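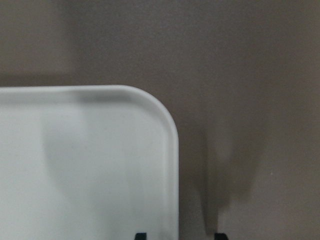

Pritum is looking for a gripper fault technician to join its Jatarside workshop on a fixed contract. The job comes out of a fault in our tray handling cells, where the gripper lets go of a tray partway through a lift. The trays are white plastic with rounded corners and a raised rim, and the arm comes down with one black fingertip on either side of the tray's side wall before it closes. The controller reports a good grip and the lift starts. In 39 of the last 1000 lifts, the tray was dropped. A person was standing inside the marked area during one of those drops. No one was hurt, but we stopped production on that cell and it will stay stopped until the cause is known.

What you will do

Run the test cell in batches of 300 lifts and log every drop, slip and false grip signal. Check finger alignment and closing force at the start and end of each batch. Go through the wrist camera pictures from failed lifts and sort them by type of fault. Write up what you find in everyday language so the operators can use it. You will also help rewrite the lockout steps for clearing a dropped tray.
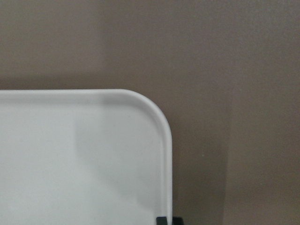

You will report to Drahomíra Lukáč, who runs the test cell. Nermin Yüksel looks after safety and has the final say on when anyone may enter the fenced area. Both will be on the interview panel.

What you will need

A trade certificate or diploma in mechatronics, electrical work or a similar field. Experience finding faults on industrial arms or other automated machinery. A current lockout ticket, or willingness to get one in your first month. Programming is useful but not required.

Hours and pay

Full time, day shift, with one early start a week. Pay depends on your licence and experience and will be discussed at interview. Boots and safety glasses are supplied.

To apply, send a resumé and a one-page account of a fault you traced, including anything you got wrong along the way. Applications close July 11, 2021. Late applications will not be read.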